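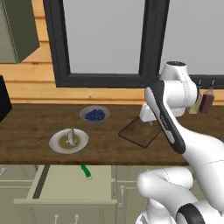 Blaubeeren und Schneidebrett auf dunklem Holz

Altes Tablet als zweiter Bildschirm: so richte ich es ein

Mein Ostier lag fast zwei Jahre in der Schublade. Der Akku ist müde, neue Spiele laufen darauf nicht mehr, und zum Verkaufen war es mir dann doch zu schade (für das, was man dafür noch kriegt, gehe ich nicht zur Post). Inzwischen steht es jeden Tag neben dem Laptop und zeigt mir Chat, Kalender und Notizen, während auf dem großen Bildschirm endlich mal Platz zum Schreiben ist. Die Einrichtung dauert eine Tasse Kaffee lang, wenn man weiß, wo es hakt. Ich wusste es nicht und habe einen ganzen Abend gebraucht, deshalb schreibe ich es auf.

Was ihr braucht

Ein Tablet, das noch startet und bei dem der Touchscreen in Ordnung ist. Einen Laptop mit freiem USB-C-Anschluss. Ein Kabel, das Daten überträgt und nicht bloß lädt, dazu gleich mehr. Als Software nehme ich Workov, das gibt es für beide Seiten: ein Programm für den Laptop und eine App fürs Tablet. Und irgendetwas, worauf das Tablet stehen kann. Ich habe den Klappständer von Turnutine, der wiegt laut meiner Küchenwaage 306 Gramm und darf deshalb auch mit in den Rucksack. Zu Hause tut es genauso gut ein Kochbuchhalter.

Erst mal aufräumen

Bitte nicht gleich die App installieren, so gern man das möchte! Ein Tablet, das lange ausgeschaltet war, holt beim ersten Start alles nach: Updates, Mails, Fotoabgleich, das volle Programm. In der Zeit ruckelt alles, und man denkt, die Hardware taugt nichts. Ich habe meins auf Werkseinstellungen zurückgesetzt, vorher natürlich die Bilder gesichert, und dann nur das Nötigste wieder draufgelassen. Kein Mailkonto, keine sozialen Netzwerke. Für diese Aufgabe braucht es beides nicht, und Benachrichtigungen, die mitten in die Tabelle ploppen, habe ich schon am Telefon genug.

Wenn der Hersteller noch ein Systemupdate anbietet, spielt es jetzt ein. Bei mir kam noch eins, danach war Ruhe.

Das Kabel, an dem mein Abend draufging

Workov kann WLAN und Kabel. Angefangen habe ich mit WLAN, weil ich keine Lust auf noch eine Strippe hatte, und für einen Kalender reicht das völlig. Sobald man aber Fenster hin und her zieht, hängt der Mauszeiger hinterher wie ein Hund, der nicht nach Hause will. Also Kabel.

Nur wollte das Tablet nicht erkannt werden. Es lud fröhlich vor sich hin, das Ladesymbol war da, und der Laptop tat so, als wäre nichts angeschlossen. Ich habe Treiber gesucht, neu gestartet, Foren gelesen. Schuld war das Kabel, eins von denen, die mal bei einer Fahrradlampe dabei waren. Mit dem nächsten aus der Kiste ging es sofort. Falls ihr also denselben Ärger habt: Kabel tauschen, bevor ihr irgendetwas anderes anfasst. Das funktionierende hat bei mir jetzt einen Streifen rotes Klebeband am Stecker.

Wer am Laptop nur einen einzigen Anschluss hat, muss über einen Hub gehen. Mein Modise macht das mit, allerdings nur am vorderen Port. Am hinteren trennt sich die Verbindung alle paar Minuten, warum auch immer.

Workov einrichten

Zuerst das Programm auf dem Laptop installieren und einmal neu starten. Dann die App aufs Tablet, öffnen und liegen lassen. Jetzt das Kabel einstecken. Auf dem Tablet kommt eine Frage, ob man diesem Computer vertraut, die bestätigt ihr. Kommt sie nicht, steckt das Kabel einmal ab und wieder an, bei gesperrtem Bildschirm wird sie nämlich gern verschluckt.

Im Laptopprogramm taucht das Tablet dann in der Geräteliste auf. Anklicken, kurz wird alles schwarz (nicht erschrecken!), und danach habt ihr zwei Bildschirme. Meistens steht die Anzeige erst auf „Duplizieren“. In den Anzeigeeinstellungen des Laptops stellt ihr auf „Erweitern“ um und schiebt das kleine Rechteck auf die Seite, auf der das Tablet wirklich steht. Bei mir ist das links, und ich hatte es anfangs rechts, da sucht man seine Maus schon mal eine Weile.

Auflösung und Schriftgröße

Die volle Auflösung sieht auf so einem kleinen Display zwar scharf aus, aber lesen kann das kein Mensch ohne Lupe. Ich habe die Höhe auf 800 Pixel heruntergesetzt und die Skalierung so gelassen, wie sie war. Damit sind Chatnachrichten aus normalem Sitzabstand gut lesbar, und das alte Tablet muss weniger rechnen. Die Verzögerung zeigt Workov unten in der Statusleiste an, bei mir stehen dort über Kabel 38 Millisekunden. Zum Filmeschneiden würde ich das nicht nehmen, für Text und Tabellen merke ich davon nichts.

Probiert auch mal das Hochformat aus. Lange Dokumente und Chats passen da viel besser hinein, und auf dem Schreibtisch spart es Breite. Die automatische Drehung schaltet ihr danach am besten ab, sonst kippt das Bild jedes Mal, wenn man den Ständer verrückt.

Strom und Wärme

Der Laptop versorgt das Tablet über dasselbe Kabel mit. Das ist am Schreibtisch prima und unterwegs weniger, denn der Laptopakku schrumpft dabei spürbar schneller. Im Zug drehe ich die Helligkeit auf die Hälfte und ziehe das Tablet ab, wenn ich es gerade nicht brauche.

Bei einem alten Akku würde ich außerdem ab und zu die Rückseite anfassen. Handwarm ist bei mir normal. Wird es richtig heiß oder wölbt sich das Gehäuse, dann bitte sofort abstecken und zum Wertstoffhof damit, da gibt es nichts zu retten. Und die Schutzhülle kommt im Betrieb ab, meine war aus dickem Filz und hat das Ding regelrecht eingepackt.

Wenn es mal nicht will

Bleibt das Tablet schwarz, obwohl es in der Liste steht, hilft es bei mir, die App ganz zu schließen und neu zu öffnen, der Laptop kann dabei anbleiben. Nach dem Aufwachen aus dem Ruhezustand landen manchmal alle Fenster wieder auf dem Hauptbildschirm. Dafür habe ich keine Lösung gefunden, ich schiebe sie halt zurück.

Ist das Bild matschig, steht in Workov wahrscheinlich noch die Sparqualität aus dem WLAN-Betrieb. Die Einstellung bleibt beim Wechsel aufs Kabel hängen und muss von Hand auf „Hoch“ gestellt werden, versteckt unter „Verbindung“ und dann „Erweitert“.

Touch funktioniert übrigens auch, mit dem Finger durch die Notizen zu wischen ist richtig nett. Einen Stift habe ich noch nicht ausprobiert, meiner liegt vermutlich in derselben Schublade, in der vorher das Tablet war. Wenn ich ihn finde, ergänze ich das hier.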